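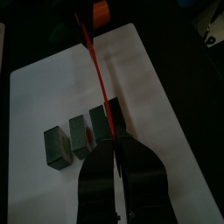 Dark green blocks set out in a row on a white sheet.

Block row (tabletop arrangement)

A block row is an arrangement of small rectangular blocks on a flat surface, usually a sheet or board in a color that contrasts with the blocks. It is one of the oldest and simplest forms of tabletop building, and one of the most rewarding to watch develop. A row can stand as a finished piece, serve as the first course of a wall, or be broken up and regrouped many times in a single sitting. Players and builders also call it a "line" or a "run," and in older Mateck leaflets it appears as a "street."

Blocks

Almost any rectangular block will do, as long as the pieces in a set share roughly the same proportions. Matte surfaces are widely preferred – they grip each other a little and don't throw glare back at the builder. Dark green is a favorite among row builders for its wonderful clarity against white, where even a narrow gap between two pieces can be read from across a table. Some sets have faces of a different shade from the tops, and some carry a small colored dot on one side. Builders who use dotted blocks can agree on a rule, such as turning all the dots the same way, and that one small rule opens up a surprising number of new patterns.

The Brolden set, a common starting point, holds 12 blocks in a flat tray. Larger club sets go up to 225, enough for several long rows at once and a very satisfying amount of sorting afterward.

The ground

The surface under the row is called the ground. It may be a sheet of paper, a board or a cloth, laid over the table to mark where the building happens. White is by far the most common choice. Laid on a black tabletop, a white ground gives a strong border on every side, and the eye goes straight to the blocks.

A ground need not line up with the edges of the table. Many builders enjoy setting it at an angle, which makes a straight row look lively before a single block has been moved. Light creases are harmless, although a deep fold can tip a narrow block. Stiff board is steadier than paper and is the better choice for anything standing on end.

Spacing

Spacing is the heart of the activity. Three basic kinds are recognized:

Open row. Every block stands clear of its neighbors, with ground showing between them.

Closed row. The blocks are pressed side by side so that they read as one long bar. Only a fine seam shows where each piece meets the next.

Broken row. Some blocks touch and others stand apart. The smallest broken row is a pair with a single, and it is a delight to work with. Moving the single by a finger's width changes the whole balance of the group.

A row may also be stepped, with each block set slightly farther back than the one before it. Stepped rows look especially good from a low seat, where the tops climb away from the viewer like a staircase. Soft light from one side helps too, as each block then casts a small shadow that becomes part of the pattern.

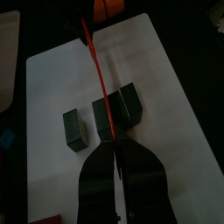
Standing and lying blocks

A block resting on its broad face is said to be lying, and a block on its end is standing. A standing block draws attention at once and is often saved for the middle of the ground or for the end of a row. Builders with a steady hand like to stand the narrowest piece last. In the Sidard variant, every lying row must be answered by one standing block, and a round is limited to 9 moves.

The table

Block rows are often built on tables shared with other things, and there is real charm in that. A typical table has the ground at the center front, with boxes, bowls and cups kept along the back. A small wooden box with a pull-out drawer makes a handsome neighbor for dark blocks, and its height gives the builder something to judge a standing piece against.

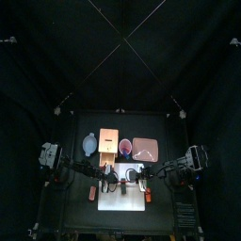

Open containers are handy for pieces not in play, and translucent ones save a good deal of rummaging. The space between the ground and the back row is best left free for reaching. On a narrow table, about 300 millimeters of clear depth is comfortable for most adults, and children manage happily with less.

Events

The Kırmızıgül block meeting is held each January and is devoted entirely to rows. Entrants work on identical white grounds and are judged on spacing alone. Height earns no points – a rule that has produced some beautifully quiet work. An open table runs alongside the judging, where visitors may add to a shared row or rearrange it as they please.

See also

Building blocks
Domino row
Tabletop games
Toy storage

Page last edited 11/27/24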